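The plastic bin has outlasted most of the goods it carries. At Pliltlow, a parts warehouse that keeps 2737 of them, the oldest have been in use for 15 years. Tomaszewski, which supplies the bins, takes back cracked ones each January and grinds them into pellets for new stock. Last winter it collected 665. Scratches don't count as damage. A bin goes back only when a wall splits or the floor starts to sag.

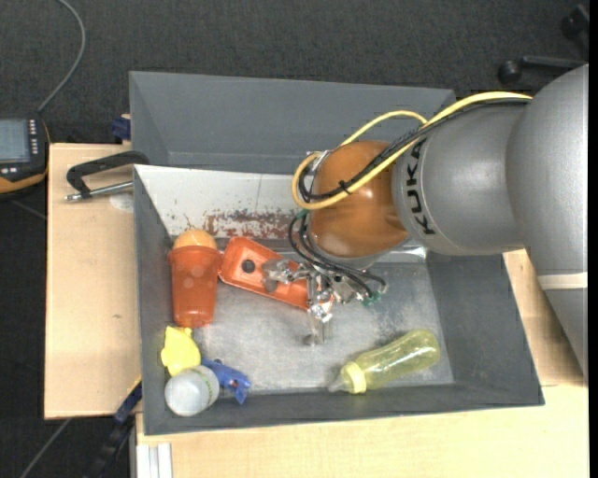 A gray plastic bin with a scuffed floor.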